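Desk refinish, part two: hardwax oil and the grommet question

The top has now had its second coat. I used the Plestum clear hardwax oil again, applied with a white pad and wiped off after the interval printed on the tin. The first coat went on in August, and I left it alone through the warm months before deciding whether it needed another. It did. Water drops were leaving rings along the front, where forearms rest.

Prep was light. I sanded with the grain, vacuumed, then went over the surface with a damp cloth and let it dry overnight. Total time with the paper was under an hour. I did not go back to bare wood – the first coat was sound everywhere except the front strip, and oil of this type bonds to itself without trouble.

The rounded corners are the slow part. End grain drinks oil and then pushes it back out, so they need a second wipe after the rest of the surface has been done. Skip it and the corners cure tacky.

The tone is a little warmer than before. Emiko Sugiyama thought it had gone orange, so I put the plastic bowl on it as a reference.

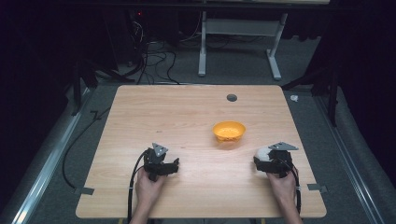 The top after the second coat, with the orange-yellow bowl. Cable hole toward the back, clamp brackets at the near corners.

I would call the wood honey. The bowl is orange.

The cable hole was a separate problem. It sits slightly right of center, which suits one monitor arm and nothing else. Yuto Nakajima suggested plugging it and drilling a new one at the left. I tried a Matsuda plug in an offcut and the grain mismatch was obvious from across the room, so the hole stays. I sealed the inside wall with a cotton swab, two passes.

The metal brackets came off for sanding and went back on with the original screws. Tighten these by hand. I stripped a pilot hole on the old Holtow desk with a driver set too high, and filling it took longer than the whole refinish did.

Full cure is 7 days according to the tin. Light use before then is fine, but no hot mugs and no rubber feet. The Brastov monitor stand has rubber feet, so it is on the floor until next week.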